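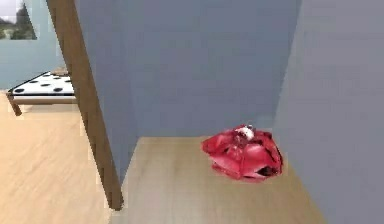 red thing on the floor by the gray wall

17 February 2021

Patch finally dropped. Stayed up way too late reading the notes, then reading them again. Galli got nerfed. Again!! Second time this season. Shield cut down, cooldown up by 2 seconds, and they left Vondex alone, who is in every single deck I lose to. Every one.

Played nine matches on the old Galli deck just to see. Won three. Dropped to 2936 trophies, and I was so close to the next arena last night I could taste it. Should of stopped after the fourth. Didn't.

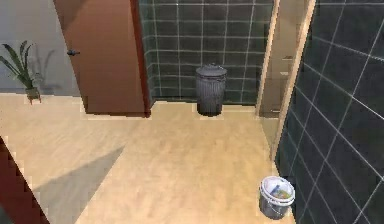 Kazue says swap in Floditance and play slow, let them come to you. Tried it twice. Boring but it sort of works? Second game went to overtime and I misclicked the freeze onto nothing. My thumb, not the deck. She was watching and typed just one question mark.

Clan stuff: Sayaka wants everybody on for the clan war tonight, we're sitting 86th and she thinks we can climb. Kerstin can't make it. Misaki maybe, after work. I'm down for the two early battles so need to pick a deck by dinner and STOP changing it. 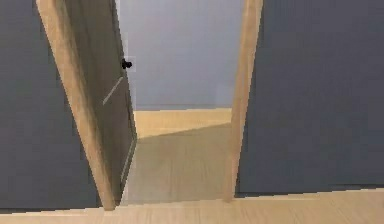 Gold is at 2000, not enough for the upgrade. Was saving for Galli to max. Glad I didnt now. Put it in Floditance or wait for the next balance update? Mitsuko heard that one's not till May, which is forever. Three months of Vondex. No thanks.

The new Plestham map is nice though. Narrow bridge, music's good. Bad for my deck, good for hers. 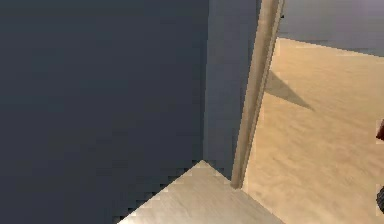 Later. War battles done, one win one loss. Lost to Vondex obviously. Win was with the slow deck so fine, Kazue was right, not telling her yet. Sayaka hasn't posted the standings. Phone at nine percent. Bed. Claim the free chest first thing, forgot it yesterday and teh day before.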